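Snack Shelf and Break Room Supply: Progress Report
Prepared for the Larisia Workplace Fund, October 2, 2018

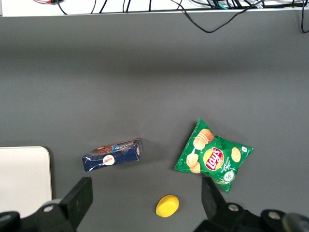 The grant covers snacks and storage for the second-floor break room at Tusmont, plus a small amount for labels and bins. Work is on schedule except for the bins, which are covered below.

Purchasing

We moved the weekly order to Postent at the start of the grant period. Before that, staff bought snacks at the grocery store and turned in receipts, which took a long time to reconcile. Postent bills once a month and delivers to the loading door. So far we have received 109 items against this grant. They are mostly single bags of chips and boxed chocolate treats, with some crackers and dried fruit. One delivery came short and was credited on the next invoice.

Lay's chips go faster than anything else we stock. The boxed sweets move more slowly, and we have cut that part of the order in half. Dried fruit was requested in the staff survey but is not being eaten, and we plan to drop it when the current supply runs out.

Sorting and storage

Each delivery is unpacked on a gray table and checked against the packing slip before anything goes upstairs. Boxes are checked for dates and put out oldest first. Bags are stored upright because they were getting crushed under the boxes in the old cabinet.

The cabinet itself has been cleaned out and the expired stock thrown away. We had planned to use stacking bins from Trịnh, but the size we ordered is too deep for the shelves and the doors will not close. Trịnh has agreed to exchange them for the shallow version at no charge other than shipping. Until they arrive, the bags are kept in the cartons they came in.

Spending

The grant total is $500. We have spent roughly $200 to date, nearly all of it on food. Shipping for the bin exchange will come out of the supplies line. We are not asking for any change to the budget.

Problems

Snacks were taken from the unpacking area before they had been counted on 2 occasions, so the totals for those deliveries are taken from the invoice and not from our own count. We now unpack in the morning and take everything upstairs the same day.

The labels we printed do not stick well to the cabinet shelves. We will try the clip-on type.

Next steps

Install the shallow bins and relabel the shelves.
Place the next Postent order without dried fruit and with more chips.
Repeat the staff survey at the end of October.
Send the Postent invoices and the survey results with the final report.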